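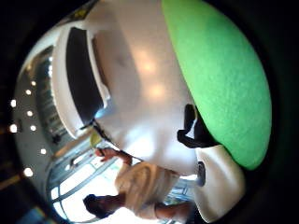
4.2 Turnover of Restaurant Premises

Restaurant space in the Clellent district changed hands often during the study period. Of the 223 leases reviewed, 110 ended before their full term, and most of these units had been let to another food business by the following October. A closed kitchen was seldom a lasting gap in the street. Landlords kept the hoods, drains and cold rooms in place, and the next tenant paid for signs, seating and paint.

Figure 4 plots the number of months each unit stood empty against its floor area. Small units filled fastest. Larger ones, mainly those on Sturach Road, waited longer and were more often split in two before a new operator signed.

Figure 4. Months vacant by floor area, Clellent district, all reviewed leases.

1 comment | 20 shares

The type of food served had less effect than expected. Bakeries followed noodle shops, and wine bars followed diners, with no clear pattern in the order. What did carry over was the opening schedule - a unit that had served only dinner was likely to serve only dinner again, even under a new name and menu. Interviews suggest that parking rules and delivery hours explain much of this.
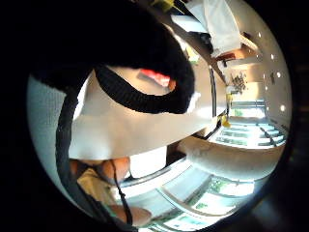
Gashaw objected that the parking rules were changed partway through the period and that dinner-only trading on Sturach Road was older than either version of them. In that reading, late opening reflects the rent, and a tenant who cannot staff two shifts will choose the one with the higher average check.

The point is a fair one, and the lease data alone cannot settle it. Rents were recorded at signing only, so later increases are missing from the model. The Zatura survey, which asked operators for their monthly costs, may allow a closer test. Its records cover fewer units and leave out takeout counters, and the two sources are therefore kept separate in Section 5.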